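Imprimir | Enviar por e-mail

Este site utiliza cookies para guardar as preferências de leitura. Ao continuar a navegar, aceita a sua utilização.

Comunidade Trilwood > Equipamento > Manutenção e arrumação

Mochila leve de trail: como lavar e secar sem estragar a rede

Publicado por Hala Karaki, segunda-feira, 21h

Boa noite. Tenho uma mochila de corrida leve, tipo colete, com bolsos de rede à frente e debrum cosido nas aberturas. Uso-a em três saídas por semana e começa a cheirar a suor, sobretudo nas alças e no painel das costas. A etiqueta interior já não se lê, pelo que não sei que temperatura o fabricante admite.

Dúvidas concretas:

Pode ir à máquina dentro de um saco de lavagem, ou a rede deforma? Tenho detergente normal em pó e um frasco de detergente líquido para roupa técnica da Zemeo. Não uso amaciador na roupa de desporto, mas não sei se o mesmo se aplica aqui. Depois de lavada, convém pendurar ou deixar na horizontal? Da última vez pendurei outra mochila pelas alças, com a rede encharcada, e a costura de um dos bolsos ficou repuxada.

Moro num apartamento sem varanda. A secagem terá de ser dentro de casa.

Hussam Karam

Máquina não. Mesmo no programa delicado, as fivelas batem no tambor e a rede prende-se em qualquer fecho. Lavagem à mão, sempre.

Procedimento que sigo há vários anos, com mochilas até 16 litros:

Esvaziar todos os bolsos e virá-los do avesso, se o corte permitir. Retirar o reservatório de água e o tubo, que se lavam à parte. Sacudir a terra seca antes de molhar; a areia fina dentro da malha atua como abrasivo quando se esfrega.

Encher um alguidar com água morna e juntar uma dose pequena de detergente líquido. O pó dissolve mal a baixa temperatura e deixa resíduo branco nos tecidos escuros ou azuis. Deixar de molho meia hora. Esfregar alças e costas com uma escova de unhas macia, no sentido do tecido. Nas zonas de rede, só com a mão e sem torcer.

Enxaguar até a água sair sem espuma, o que costuma exigir três ou quatro passagens. O detergente que fica nas alças volta a fazer espuma com o suor e irrita o pescoço.

Amaciador: não. Deixa uma película nas fibras e reduz a absorção.

Para tirar a água, enrolar a mochila numa toalha turca e pressionar com as mãos. Depois abre-se sobre uma superfície plana, com as alças esticadas e os bolsos desencostados uns dos outros. Em minha casa, as mochilas passam pela mesa antes de voltarem ao armário, para rever costuras e elásticos.
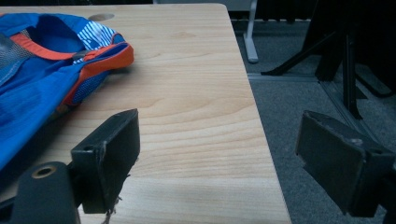

Ruba Nseir discorda da secagem na horizontal: numa mesa o ar só circula por cima, e a face de baixo fica húmida muito mais tempo, o que em tampos de madeira ainda acaba por manchar o verniz. Recomenda um estendal baixo, com a mochila deitada sobre as varetas, e uma volta completa a meio do processo.

A objeção é válida. Se usar mesa, ponha uma toalha seca por baixo e troque-a quando estiver húmida. O estendal deitado é melhor solução para quem tem espaço. O que importa é não suspender o peso da água nas costuras das alças. Longe de radiadores, em qualquer dos casos: o calor direto endurece o elástico.

Tempo de secagem dentro de casa, com a janela entreaberta: 24 horas. As alças almofadadas são as últimas a secar; apertar com os dedos junto à costura para confirmar.

Lăcrămioara Lazăr

Eu meto na máquina a frio dentro de uma fronha e nunca tive problemas. Centrifugação no mínimo. A minha é uma Jandell antiga, já leva mais de 500 km e a rede está como nova, só um elástico é que cedeu.

Impi Laaksonen

Acrescento o cheiro, que ficou por responder. Se persistir depois da lavagem normal, molho de 90 minutos em água fria com vinagre branco, um copo para um alguidar pequeno, antes do detergente e nunca misturado com lixívia. Enxaguar bem entre as duas fases. Testar primeiro numa zona escondida se houver debruns de cor viva, que por vezes largam tinta para o tecido ao lado.

Quanto à frequência: passar por água limpa depois de cada saída longa e lavar com detergente uma vez por mês. O sal acumulado nas alças dá mais trabalho a tirar do que a terra.

Hala Karaki

Obrigada a todos. Vou pela lavagem à mão e pelo estendal deitado. O vinagre fica para depois, se for preciso.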